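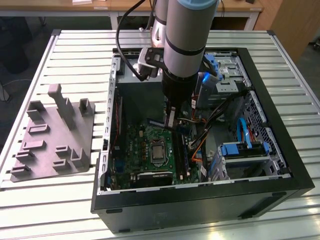 Home | Stories | Archive | Submit | About

The Open Day at Lasetel

by Trudy Baxter

11 January 2020

Orysia Tkachuk had taken the early bus to Norkwood with her grandfather, and by the time they found the right door her scarf was damp from breathing into it and she didn't care one bit. The Lasetel workshop was open to the public! She had been crossing off squares on the kitchen calendar since November.

"You walk like you're late for a wedding," said her grandfather.

"You walk like you're asleep."

Taras Stetsiuk had fixed radios in Dredolden for most of his life, then televisions, then whatever people carried up his stairs. He had agreed to come on the condition that there would be tea. There was tea. He got himself a cup and let her pull him by the sleeve to the far end of the room, where people were already standing two deep around the metal table.

A young man named Arsen Symonenko was running the demonstration. He had a nice loud voice and he talked with both hands, which made the front row lean back a little.

"So this is the old way computers get taken apart," he said, and held up a screwdriver. "And this is the arm. Today it works on the memory. It has to find it, get hold of it and bring it over to the plate. Out of the case and across. You all know how fiddly that is?"

"I know," said Taras, to his tea.

The arm moved and the whole crowd hushed. Orysia had expected something quick and jerky, like in cartoons, but it went down into that open computer the way her grandfather went down into the back of a radio, slow, then slower, then so slow she held her breath. A little boy next to her whispered "get it, get it, get it." She wanted to whisper it too (she was eleven and a half, so she only thought it, very hard).

And then there it was, a thin green strip with a blue label, held up over the side of the table for everyone to see. People clapped! A woman in a red coat clapped with her gloves on and it sounded like someone beating a rug.

"Again," said the little boy.

"We've done it 1,167 times," said Arsen, grinning. "I still say that every time."
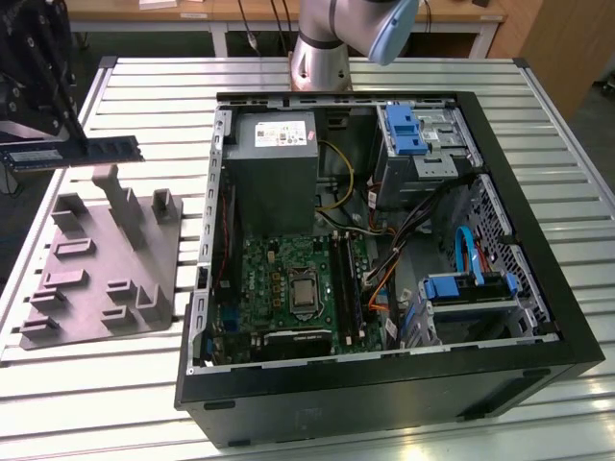 What Taras Asked

There was time for questions after that. A man wanted to know what the arm cost. Somebody's aunt wanted to know if it could do dishes. Zoia Kushnir, who had built the gray plate with all its little blocks and posts, explained how she had printed it over and over until the parts sat the way she liked, 25 tries, and the bad ones were holding her kitchen window open.

Then Orysia felt the sleeve slip out of her fingers, because her grandfather had put his hand up. He put it up like a schoolboy, straight, with the empty cup still in it.

"How does it know when to stop pushing?"

Arsen opened his mouth and closed it again. He looked at Zoia.

"That's the one," Zoia said. "That's the thing we spend all our days on. Come around this side, would you?"

So they went around, both of them, past the rope, and Orysia could have floated. Up close the inside of the computer was like a town seen from a hill. Green ground, and silver, and cables in yellow and red and orange coming in like roads. Zoia brought up the view from the arm's own camera on a screen so they could see what it saw as it reached in. 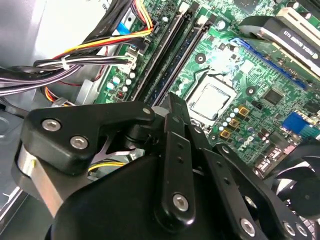
"It looks at its own hand," Taras said. "Well, so do I. More every year."

He asked Zoia how much room it had on each side, and she told him, and he whistled. He told her about a Kostiuk receiver he once had on his bench, with a coil tucked so far back that he'd had to learn it with one fingertip, with his eyes closed, humming so he wouldn't grip too hard. Zoia asked what he hummed. He told her. She wrote it down!

"Can I hear it?" asked Arsen, and Taras, who would not sing at birthdays, who had not sung at his own daughter's wedding, hummed four bars of it over the table while the arm went down again toward the memory slots. Orysia watched his right hand. It was moving along at his side, thumb and finger nearly touching, keeping pace.

They missed the bus they had meant to take, and then the one after it. On the ride home he held the folded program on his knee and drew on the back of it with a borrowed pencil, a kind of clip with a spring in it, and rubbed part of it out and drew it again.

"Are they open tomorrow?" he said, somewhere past the bridge.

1,526 shares | 11 comments

We use cookies to remember your reading settings. Accept | Manage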